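Progress report to the Ekent Community Fund, January 14, 2021

**Project:** Irnimach Early Learning Resource Library
**Reporting period:** second half of the grant year, from June

## 1. Purpose of this report

This report sets out progress against the work plan agreed with the Fund at the start of the grant. It covers the purchase and sorting of play materials, the fit-out of the sorting room, the lending service and the budget. The interim report dealt with the lease and the membership forms, and those matters are not repeated.

## 2. Summary of progress

The library is open to member centres and is lending. The catalogue holds 1503 individual pieces, grouped into 134 kits. Soft blocks make up the largest share of the collection, followed by threading sets, stacking rings and puzzles. Two of the planned kit types, water play and large floor mats, have been held over to the next period while storage is settled.

Borrowing is by the kit. Each kit has a printed contents card and a cloth bag, and the bag number is entered in the loans book when it goes out and when it comes back. Centres may keep a kit for one month and may renew once.

## 3. Soft blocks

The soft block kits were brought forward in the work plan at the request of member centres, who wanted materials that are quiet on hard floors and light enough for toddlers to carry. The blocks were ordered from Wesus in two lots. The second lot was short on delivery and the balance came later at no further charge.

Blocks are checked on the table surface before they are bagged. Staff look for tears, bite marks and crumbling edges, wipe each face, and compare the colours with the contents card. Pieces that fail are taken out of the kit and written off in the catalogue. The cards were first written with the words "light" and "dark" for several shades, which caused confusion at return, and they now use plain colour names such as pink and purple. 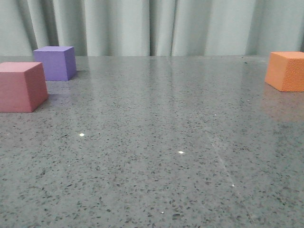 Irnimach asked member centres for written comments on the soft block kits, and Alaoui replied that the blocks had been well used in the under-threes room but that the kits were too large to be put away by one educator at the end of a session - smaller bags, even if it meant more of them, would be easier to manage. Alaoui also asked whether colours could be kept to a few per bag, so that children could help with sorting.

Both suggestions have been accepted. The kits are being split into half-size bags as they come back from loan, and each bag will hold no more than four colours. The contents cards will be reprinted to match. Centres that prefer the full set may still borrow two bags on the one loan.

## 4. Sorting room

The sorting room is in regular use. Shelving has been fixed along one wall and labelled by kit type, and the returns shelf has been moved closer to the door. The checking table is kept clear of paperwork, which is now done at the front desk.

Lighting over the shelves remains poor in the late afternoon. A quote for an additional fitting has been sought and will be met from the existing fit-out allowance. The room has one sink, and drying space for washed items is limited. A folding rack will be trialled.

## 5. Budget

Spending on play materials is within the approved amount. The fit-out allowance of $4000 has been spent in part, with roughly a quarter remaining for the light fitting and rack. Printing has cost more than planned owing to the reissue of the contents cards, and the difference has been covered from the stationery line. No change to the total grant is sought.

An itemised statement and copies of invoices are attached separately.

## 6. Matters outstanding

- Splitting of the soft block kits is under way and depends on the return of bags now on loan.
- Water play kits and floor mats are held over, subject to storage.
- The loans book is to be copied into a spreadsheet so that overdue kits can be followed up sooner.
- Replacement cloth bags are on order. The current bags have worn at the drawstring.

## 7. Next period

The main task will be to finish the half-size kits and reissue the cards. Irnimach also proposes to offer each member centre a short visit to the sorting room, so that educators can look through the kits before they borrow. Centres have so far chosen from the printed list alone, and several kits have come back early as unsuitable for the age group.

The Fund's approval is sought to carry the unspent part of the fit-out allowance into the next period.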